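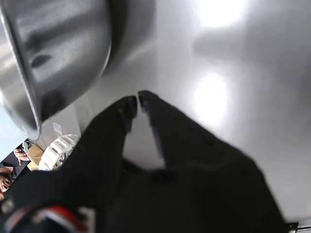
3 min read

Getting a season's worth of grime off your leathers

Motorcycle racing leathers are a dead cow that has been sweated in at high speed, and they deserve better than the bottom of a gear bag. I have ruined two suits learning this. The second one cost $389 used and smelled like it.

Bugs first. Lay a damp cloth over the chest and shoulders and go make coffee. Ten minutes later most of the wildlife wipes off. If you scrub them dry you will take the color with them, and then you'll have a suit with a pale patch and a story you don't want to tell.

Use saddle soap or a leather cleaner, worked up on a sponge. Dish soap strips the oils out. So does whatever is in the orange bottle under your sink. Go lightly around the stitching and stay off the elastic panels, which only want a wipe with plain water.

For the lining, turn the suit inside out as far as it will go, which on a one-piece is a wrestling match you may lose. Take out the armor and the back protector. Sponge the lining with cool water and a capful of baby shampoo, then sponge again with clean water until it stops foaming. Blot it with an old towel.

Drying takes around 3 days on a wide hanger, in the shade, with the zippers open. Keep it away from the heater. My friend Traian Ilie once hurried his along with a hair dryer before a club race in May, and rode all 8 laps in something with the flex of a garage door.

Condition it once it's dry - thin coat, soft rag, wipe off the extra. Knees, elbows and the seat get a second coat. Rub a plain candle along the zipper teeth while you're there.

Knee sliders go in the sink with a nail brush. The Velcro behind them collects lint, gravel and, in my case, a bandage of unknown origin. A pet comb gets it out.

Boots can have the same treatment. Stuff them with newspaper and change it at bedtime. Gloves you should wear while you wash them, like a surgeon with low standards.

Last updated in May
46 shares · 8 comments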